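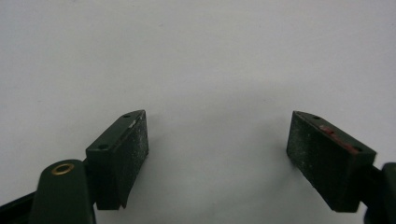
Ticket: foam board won't stay put on table
Status: open
Opened January 27, 2018

Hi Stilham support, me again! I bought the big white Clovari board to cover my worktable, and it keeps creeping toward the front edge whenever I push down on it. The tabletop is light wood, which probably doesn't help (the product page says any flat surface is fine, hmm).

Tried so far:
Wiped both sides with a damp cloth. Lasted one morning.
Double-sided tape at the back corners. Better, but it peeled.
Turned the board over. No change at all.

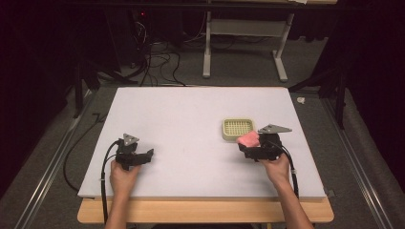 I mostly just move light stuff on it, like a pink sponge-like block and a little cream basket, so we're not talking heavy loads! I'd rather not glue it, I need the table back in June.

Would the Drullska grip sheet work under a board this size? The listing only mentions the small one. And if it does, can I swap my order 176 for it or do I have to send the board back first? I still have the box.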